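The airing cupboard at Kanini Mfaume's house in Sitstead has a door that shuts. She opened it for me before I had my coat off, and I will admit to a small gasp. Pillowcases stood on their edges like books. Shirts in a row, towels with the fold facing out, a whole shelf of children's pyjamas that you could pull from without the lot coming down.

"People think I'm strict," she said. "I'm not strict at all! I just got sick of looking for things."

Kanini has been teaching folding for 4 years, first to neighbours and now to full evening classes above the wool shop in Karaki, where there are 20 places and usually a waiting list. She worked in a hotel laundry before that, at Jarska, and on a busy day her shift would get through 900 pieces of linen. I asked whether that had put her off.

"The opposite. You get to like it. Your hands go and your head is off somewhere else. I used to plan whole dinners."

We had tea in the kitchen, and I asked her to start where her classes start, with what most of us get wrong. She didn't need to think.

"The table. Everyone folds on a table that's too small, or on their knee in front of the telly. Then half the thing is hanging down and pulling against you. Use the bed! It's the biggest flat surface in the house and it's sitting there all day doing nothing."

She likes the bed made up with a plain sheet and the duvet taken right off. A pattern underneath makes it harder to see your edges, she says, and a soft duvet swallows the corners. I tried this at home the same evening and she is completely right about the duvet.

The next thing is spreading. Her pupils want to get straight to the fold, and she holds them back. Cloth goes down, gets opened out, gets smoothed from the middle with the flat of the hand. "If you fold a crease in, it's there until you iron it," she said, "and I don't iron. Well, I iron for weddings."

Then there is where you take hold of it. She came back to this again and again, jumping up at one point to show me with a tea towel. A corner is the obvious place, but she wants you to pick up a seam or hem wherever there is one, as it keeps its shape between your fingers and tells you which way the cloth runs. For anything wide she has you hold two places well apart and draw them away from each other until the middle lifts and settles. She gets quite excited about the settling. "You can feel it go! It sort of gives up arguing."

Her friend Nermin Yaman, who helps at the Karaki classes, had joined us by then and was eating the last of the shortbread. Nermin's own speciality is sleeves. She has a way of laying them back across the body so that they don't make a lump, and she learned it from an aunt in Brikidville who packed shirts for a tailor. I asked if the two of them ever disagree.

"Socks," they both said, and neither would go into it. 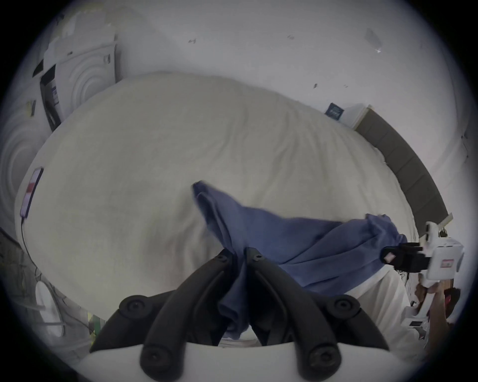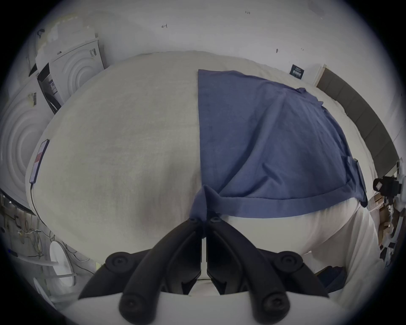 Blue cloth on the bed, over a pale sheet.

I wanted to know what she tells people who have a proper mountain to deal with, a week's worth or more. Kanini's answer was to sort by colour or by person, whichever you find less dull, and to stop after 10 minutes if you're fed up. "Put the kettle on. It'll wait. Washing is very patient."

She is much softer on fitted sheets than I expected. She can do one beautifully, with the elastic tucked away and the sides square, and she showed me twice, and I still couldn't tell you what happened at the second corner. In class she lets people roll them up if they'd prefer. "I had a man nearly in tears over a king-size. What's the point of that? Roll it, stick it at the back, get on with your life."

What she won't budge on is putting things away on the day. A folded pile left on the stairs is a pile somebody will knock over, and in her house that somebody is usually the dog.

Nermin added that it helps to give each shelf to one kind of thing and leave a bit of room on it. Hers at home are too full, she said, and Kanini gave her a look.

The spring classes begin in March. They are adding an afternoon group this time for anyone who can't manage evenings, and there's talk of one for teenagers about to leave home, which Kanini is already planning with great glee. Bring something of your own to fold, she says, preferably the thing you hate most. I'm taking the double duvet cover with the missing buttons.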